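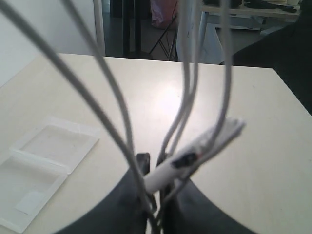

# Why Lesdale should pick its council a new way

Notes for Sunday evening, 6 January 2019. Keep to 17 minutes, leave the rest for questions.

**Opening**

- Thank the hall for coming out in the cold.
- Start with the number: 277 votes. One seat in the Irka ward, decided by 277 votes, and it flipped the whole council. Pause here.
- I love this stuff! Say so. Voting systems sound dry until you see what yours does to your own street.

**What we have now**

- One member per ward, most votes wins, no second round.
- In November the winner in Boyer took the seat with well under half the vote. Perfectly legal. Four people ran, and three of them wanted the bus depot kept open – so did most voters, and they got the one who didn't.
- Don't attack the winner. They played by the rules and ran a good campaign.

**What we're asking for**

- Ranked ballots. You put a 1 by your favorite, a 2 by the next, and stop whenever you like.
- Walk through the Romena trial slowly (people got lost here last time). 54 residents, one mock ballot, three rounds of counting, all done on a kitchen table before the tea went cold. It was great fun – tell the story about the tie.

**Objections**

- "It's too complicated." Ask who has ever picked a second-choice pizza topping.
- "It costs more." Yes, a bit, mostly for the longer count. Say it plainly and move on.
- "It helps the small parties." Sometimes. It also helps big ones that people can live with.

**The ask**

- We need 300 signatures to get the question on the council agenda. Sheets are by the door, pens too.
- Must live in Lesdale and be on the voter roll. Print the address clearly!
- Next ward meeting is in Irka – check the time with the hall before announcing it.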